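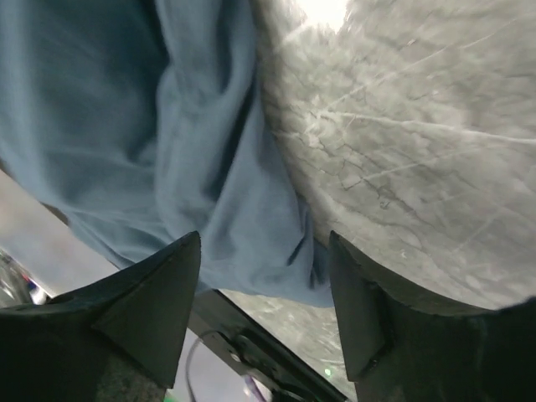
Figure 6.1 Blue fabric in loose folds, with a pale gray veined surface to the right.

Chapter 6
Everyday Trips on Foot

Key terms: errand, catchment, anchor shop, detour, dwell time, dead frontage

Chapter 5 looked at how people get to work. Work trips are easy to study. They happen at set times, they tend to follow the same route, and most cities have been counting them for decades. This chapter deals with the shorter trips people make inside their own neighborhood: to buy bread, return a library book, pick up a repaired shoe, or sit for a while with a neighbor. We call these trips errands, even when the person making them would not use the word.

Errands are often left out of travel surveys. A person asked "How did you travel yesterday?" will mention the bus to the office and forget the walk to the bakery. The first surveys in Nallevville had this problem. When Emese Kocsis repeated the work with a written diary in place of an interview, the number of walking trips per household more than doubled. The people had not started walking more. They were writing down trips that the earlier form gave them no room for.

The Nallevville diary study

Much of this chapter draws on the diary study. It covered 491 households in two districts, Stolis and Duner. Each household kept a diary for two weeks in October and marked its trips on a printed street map. In all, 2791 errands were recorded.

The two districts are close in population and income but were built very differently. Stolis is the older one. Its blocks are short, its streets bend, and most of its ground floors were built as shops or workshops. Duner was laid out later, around a single shopping center with a large parking lot. A resident of Duner who lives next to the center can be at the grocery store in three minutes. A resident at the north end may need twenty-five, along a road with few crossings.

Kocsis expected the people of Stolis to make more errands on foot, and they did. She did not expect the pattern of the trips themselves. In Duner most errands were single: out, one stop, home. In Stolis nearly half had two stops or more, and the way home was often different from the way out. Jianhua Li, who drew the maps for the study, named these "loop errands." We use the term again in Section 6.3.

What counts as near?

Planners often draw a circle around a shop or a park and call everything inside it the catchment. The circle is quick to draw but hides a good deal. A steep hill, a wide road, or a long blank wall can make a short distance feel long. Lajos Sipos tested this on Major Street, the main road between the two districts. He asked people on both sides to guess how far they lived from the post office. Those who had to cross Major Street guessed too high by some 60 percent. Those on the same side as the post office were close to right.

Age matters too. Parents with a stroller, people who use a cane, and children walking alone do not share one idea of what is near. One diary in the Stolis set, kept by Aranka Pintér, lists every place on her route where she could sit down. She chose her pharmacy by its bench. Section 6.4 returns to seating.

Before you read on

Take a sheet of paper and draw, from memory, the streets within a ten-minute walk of your home. Mark the places you visited in the past seven days. Then compare your drawing with a printed map and note which streets you left out. Keep the sheet. You will need it for the exercise at the end of Section 6.2.

6.1 Recording short trips

There are three common ways to record errands: the interview, the diary, and the street count. Each one misses something. An interview depends on memory, as we saw above. A diary asks for patience, and the entries usually get thinner in the second week. In the Nallevville study, 179 diaries had at least one blank day, and Da-eun Ha, who checked the returns, had to decide whether a blank meant "no trips" or "forgot to write." Her rule was to treat a blank day as missing unless the household had drawn a line through it. The rule is simple to apply, but it leaves out some people who really did stay home.

A street count avoids this difficulty. The observer stands at a fixed point and records each person who passes. The count says nothing about where those people are going, so it is normally paired with one of the other two methods.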